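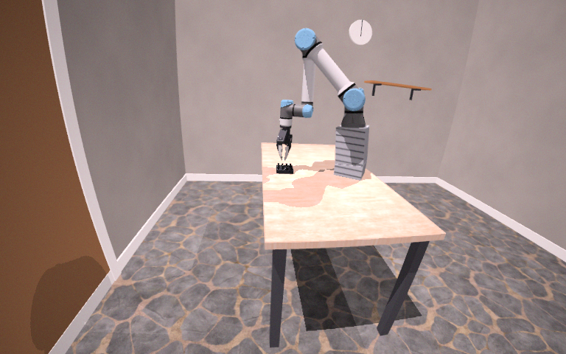 Chapter 5
Rental Fleet Utilization and Machine Selection

5.1 Scope of the chapter

Chapter 3 treated the purchase of lifting and earthmoving machines as a capital decision. The present chapter takes up the same machines from the side of the rental yard. Two questions are considered: how a yard measures the use it gets from its fleet, and how a machine is matched to a customer's job.

The terms "time utilization" and "dollar utilization" are used throughout. Time utilization is the share of available days on which a machine is out on rent. Dollar utilization is the annual rental revenue of a machine divided by its original cost. The two figures often move apart. A scissor lift may be on rent most of the year at a low rate, while a large telescopic handler sits for weeks and still returns more per dollar invested.

5.2 Available days

A machine counts as available when it is fit for rent, whether or not a customer has asked for it. Days lost to repair, inspection or transport between branches are handled differently from one company to the next. Dehghan removes repair days from the base; Shirazi leaves them in, on the grounds that a machine in the shop still ties up capital. This book follows Shirazi. When comparing yards, check which method was used before reading anything into the result.
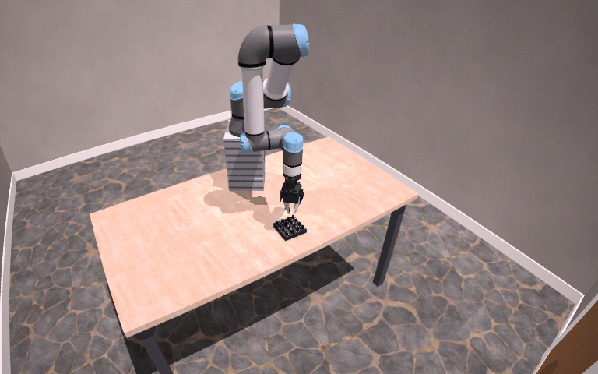
Figure 5.1 Robot arm with two-finger gripper over a studded block (computer rendering).

5.3 Matching machine to job

The counter clerk needs four facts before quoting an aerial or material lift: working height, horizontal reach, load and ground condition. Customers usually give the first and guess at the rest. Load is the most common source of error - a rated capacity applies only within a stated part of the load chart, and falls as the boom is extended.

Ground condition decides tires and drive. Slab machines with non-marking tires are not sent to unfinished sites. Rough-terrain units can be used indoors only if door width, floor loading and exhaust have been checked.

5.4 The Trirport yard

The worked problems use the records of one yard, Trirport, operated by Azimi Equipment Rental. The fleet has three classes: compact loaders, boom lifts and telescopic handlers. The records begin in May, when eight boom lifts were moved in from the Flornemness branch. Transfer days are marked T in the tables and count as available.

Terms used in this chapter: available day, dollar utilization, load chart, off-rent, rate class, time utilization.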